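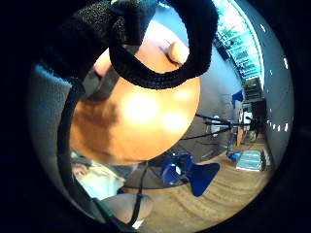
Orange ball, one fingertip, black strap. Part of the working day at Clulham.

1/ A few posts on the automation push at our place, as I've had three people ask me about it this month and I keep giving them the grumpy short version. This is the grumpy long version.

2/ For anyone new: I work at Clulham. Small outfit, we put together and check hand therapy kits. Balls, straps, putty, cords, the lot. 18 of us on the floor. In August we were told that part of the checking would go over to a system called Drokerus.

3/ The pitch was that the machine learns from us. We do the handling, it picks up how the handling is done, and after a while it takes the dull bits. They said 1000 recorded goes per item would be plenty. Then it was 1000 per item per person. I have not heard a number since.

4/ What has changed for me so far is that I squeeze a ball more slowly than I used to. On a normal shift I'd press it, feel if it was too soft, bin it or box it, next. I never thought about which finger. Now I think about which finger all morning.

5/ And the thing I'm checking for is give. How much it pushes back. I've asked twice how you get that out of a picture and both times I was told the model would work it out. Maybe it will. I'd like to hear that from somebody who has boxed a few.

6/ To be fair to them, the kit packing arm from Unov has been decent. It folds cartons. Folding cartons was wrecking my wrists and I don't miss it one bit. If that was all anyone meant by automation I'd have no thread to write.

7/ But look at where the hours went. The arm saved us 35 minutes a shift between the lot of us. We then got a new form to fill in whenever it stops, and it stops when the card is damp. So the time is still being spent, only now it's spent typing.

8/ The word we keep getting is "upskilled". My pay slip has not heard this word.

9/ Someone replied to say the machine will be more consistent than a tired person at four in the afternoon. Yes, fine, I'll give you that. I have let bad ones through at four in the afternoon. I'd also say that a proper break at three would cost less than Drokerus did.

10/ What bothers me more is the new starters. I learned by sitting next to someone for weeks and having things handed back to me. "No, feel it again." If the easy checks go to a machine, the next lot only ever see the odd ones, and they'll have nothing to compare them with.

11/ I raised that at the meeting. It got written on the board under "people stuff" and almost everything under "people stuff" was still there when I went past today.

12/ The Song line goes next, apparently. That's the smaller set, for kids. 50 different parts in it and half of them squash. Good luck to all involved — me included.

13/ No, I'm not leaving, and no, I don't want to smash anything up. I'd like to see the reject figures from before and after, side by side, on one sheet of paper. Been asking since August. Will post if I get them.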